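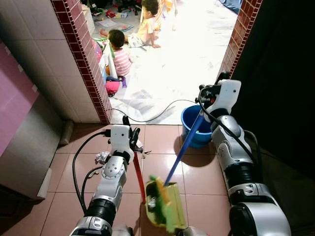 Notas para la charla - Ghada Daher, equipo de control de Elar
26 de octubre de 2020

Hola a todos, gracias por quedaros a la última de la tarde. (Esperar a que se sienten los del fondo. Beber agua.)

Os voy a contar cómo hemos conseguido que dos brazos se pongan de acuerdo para barrer. Suena a poca cosa, ya lo sé, yo también lo pensaba en junio, cuando Ziad Awwad me dijo "esto en dos semanas lo tienes". Ziad, si estás por ahí, te saludo con cariño.

Empiezo por el recogedor, que es la mitad difícil. Una pinza sujeta el mango rojo y la otra el azul de la escoba, y en cuanto las cerdas aprietan contra la boca del recogedor los dos brazos están unidos mecánicamente. Lo que empuja uno lo nota el otro. Con control de posición puro en los dos lados teníamos una pelea preciosa: la escoba avanzaba, el recogedor se resistía, los dos controladores subían el par y acababa saltando la parada de seguridad. Nos pasó 14 veces en una mañana. (Aquí pausa, que la gente se suele reír.)

La solución que mejor nos ha ido es repartir papeles. El brazo del recogedor va en impedancia, rígido en vertical para que el borde no se levante de la baldosa y bastante blando en horizontal. El de la escoba manda: lleva una trayectoria y encima un límite de fuerza normal. Si alguien pregunta por las ganancias, están en el repositorio, no me voy a poner a leer números en voz alta.

Siguiente tema, la percepción. Aquí Yung-ching Wan ha hecho un trabajo enorme y me ha pedido que no lo simplifique, así que lo voy a simplificar solo un poco. Mirad el suelo: baldosa brillante, rosa tirando a terracota, con reflejos de la puerta. Y al otro lado de la puerta, un suelo casi blanco, totalmente quemado. El primer detector veía basura en cada reflejo y en cambio se comía los trocitos pequeños, los que están cerca de la punta de la pinza. El pañuelo arrugado no lo fallaba nunca, claro, ese lo encuentra cualquiera.

Yung-ching reetiquetó 3,000 imágenes y añadió una máscara de reflejos. También cambiamos la exposición para que se calcule sobre la zona de trabajo y no sobre toda la imagen. Ese cambio son 22 líneas de código y es, con diferencia, lo que más me habría gustado saber antes de empezar.

(Si voy mal de tiempo, saltar lo de las juntas.) Las juntas entre baldosas son finas, pero el borde del recogedor se puede enganchar. El planificador, que llamamos Kumside, intenta orientar la boca para no entrar paralelo a la junta. Es un coste más en la función, nada elegante.

Planificación, y esto me importa. Detrás de la puerta hay dos niños sentados en el suelo entre juguetes. Para el planificador el umbral es una pared: ni los codos ni el palo de la escoba lo cruzan, aunque haya un camino más corto. El palo cuenta como parte del robot, con su volumen y todo. Al principio solo modelábamos la pinza, y Hussam Smadi nos lo echó atrás en la revisión con toda la razón. El cubo azul que está junto al umbral entra como obstáculo fijo. El cable negro del suelo, de momento, lo metemos a mano en el mapa. Sí, a mano. Está en la lista.

De herramientas, muy rápido. Grabamos todo con Akside, que nos guarda las fuerzas y las imágenes con el mismo reloj. Antes teníamos dos relojes con 24 milisegundos de diferencia, y me pasé días culpando al controlador de un retraso que venía de ahí. ¡Sincronizad primero, por favor!

Lo que queda pendiente: vaciar el recogedor sin tirar nada por el camino, detectar cables y soltar la escoba con un poco de gracia. Khasawneh, el simulador, todavía no modela bien las cerdas, así que todo lo de contacto lo ajustamos con el robot real.

Preguntas. (Si sale lo de aprendizaje de extremo a extremo, pasarle el micro a Yung-ching, que tiene opiniones.)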